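3.2 Lock type and reported loss

Households in the Bultora survey were asked how they secured outbuildings, bicycles and shared storage. Of the 729 returned forms, 79 gave no answer to this item and were left out. The remaining answers were coded by two of the authors (Rajput and Dhanial) into four groups: padlock, built-in lock, bolt without a lock, and nothing.

Padlocks were the most common answer in every district, including Amaral, where most sheds are let together with the flat. Tenants there often said that the lock had come with the shed and that they did not know how many keys existed. Owners in Fullell were more likely to have bought their own. Neither group replaced a lock often, and several respondents wrote that they would do so only if a key went missing.

Reported loss was lower for padlocked sheds than for bolted ones, but the gap narrowed once we allowed for street lighting. We did not ask about the make or price of the lock. Naqvi and Lodhi, in their earlier work on allotment sites, found that price mattered less than the condition of the hasp, and the comments on our forms point the same way. Figure 4 shows a padlock.

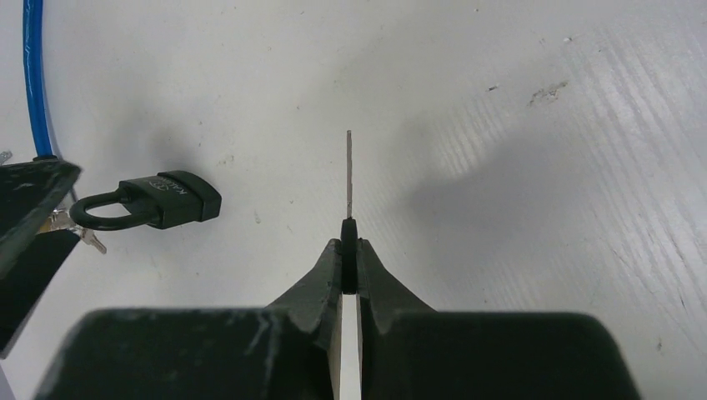

Figure 4. A black padlock on a pale, slightly glossy surface.

3.3 Shared keys

The second part of the form dealt with keys held by more than one household. Interviews with 20 respondents, 8 of them in Prindamell, were used to check the written answers. Most keys were shared with a relative living nearby.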